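Gazi: a pile of secondhand listings, cleaned up (mostly)

Hi! Gazi is my collection of short for-sale ads for household stuff, typed up by hand from local swap boards going back to 2012. I started it because I wanted to see how people talk about things they're trying to get rid of, and then it sort of grew (my evenings did not thank me).

Each row has a title, the ad text, the asking price and a category. There are seven categories, and furniture is by far the messiest. Is a footstool a seat? Anwara Dewan and I went back and forth on that for a week and she won, so yes, it's a seat.
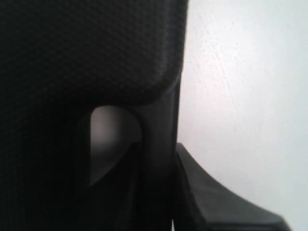 Category "seating": black chair, mesh or knit back

What changed in version 3

I split "tools" from "storage", fixed the prices that had commas in them, and took out phone numbers. If you spot one I missed, please tell me! Myfanwy Lewis found two in the September copy and I was mortified.

Cases and boxes go under "storage" now, even when the seller swears there's a full drill set inside.

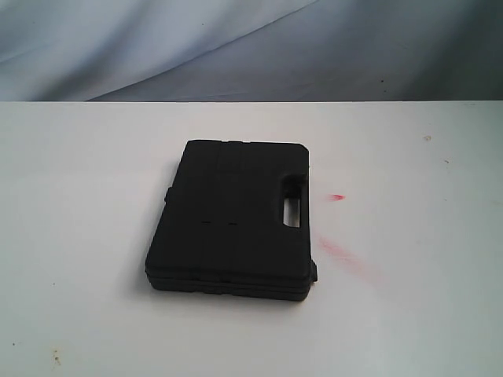 Category "storage": black plastic case, closed

Known problems

Spelling is left exactly as people wrote it, so expect "draws" for "drawers" all over the place. Prices aren't adjusted for anything. Free items have a price of 0, and blank means the seller didn't say.

Last updated Dec 21, 2018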